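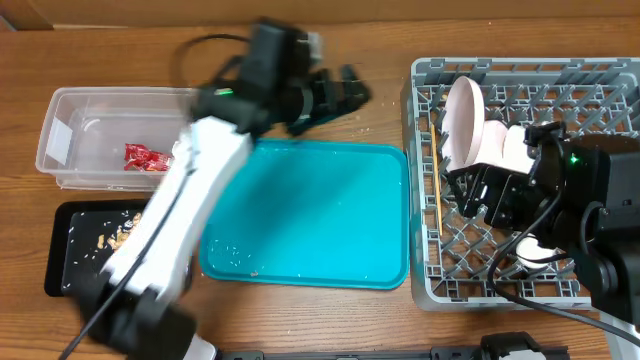

3 min read

A Better Place for Wet Bowls: Our Dish Rack Project
12/01/2026

Our group picked dish racks for the household objects assignment, and we know how that sounds. The other groups at Brilham got chairs and lamps! But everyone in our group washes dishes every day, everyone has strong feelings about where the bowls go, and by the second week we were arguing about slats at lunch.

What we wanted to know

Does it matter how you put a bowl in a rack? We compared two positions, upside down on the rim and standing upright on the edge. We also wanted to know which kind of rack floor works better for a shared kitchen where people own a mix of odd dishes.

The racks

We used two. The Maes is a wire rack with a row of prongs for plates. The other is a gray plastic rack with a crisscross floor of diagonal slats and a raised rim all the way around, and it became the favorite pretty quickly. The pink bowl in the photo is standing on its edge in that one, with its rim facing left. The thin wooden stick leaning near the left inner wall shows something we liked a lot: long skinny things can stand up in there with the bowls (in the Maes they slid through the wires and onto the counter).

How we did it

Each bowl was dipped in a sink of warm water, lifted out, and set in the rack in one of the two positions. After 19 minutes we wiped the inside with a dry paper towel and looked for a wet mark. We did this 67 times in all, over 5 afternoons, and wrote every result on the Stakex sheets from class. The kitchen window stayed closed so a breeze wouldn't mess things up.

What we found

Standing on the edge won for almost every bowl. Upside down, the wider bowls trapped damp air and still left a mark on the towel, especially on the plastic rack where the rim sits flat on the slats. Standing up, the only spot that stayed wet was the lowest part of the rim.

The trouble is that a bowl on its edge takes some placing. Deep bowls were fine once they had a slat to rest against. Shallow ones rolled, and one of ours rolled right into the cups (nothing broke).

Space was the other surprise. We fit more bowls in either rack when they stood up, so this is also the way to go if your rack is small.

Still to do

We only tried bowls and we want to try mugs, which have that annoying dip in the bottom that holds water. We also want to weigh the bowls before and after, because a towel mark is hard to compare fairly. The Imitell kitchen scale in the lab goes up to 500 grams, so our heaviest bowl will need a different one. We have the lab again in May.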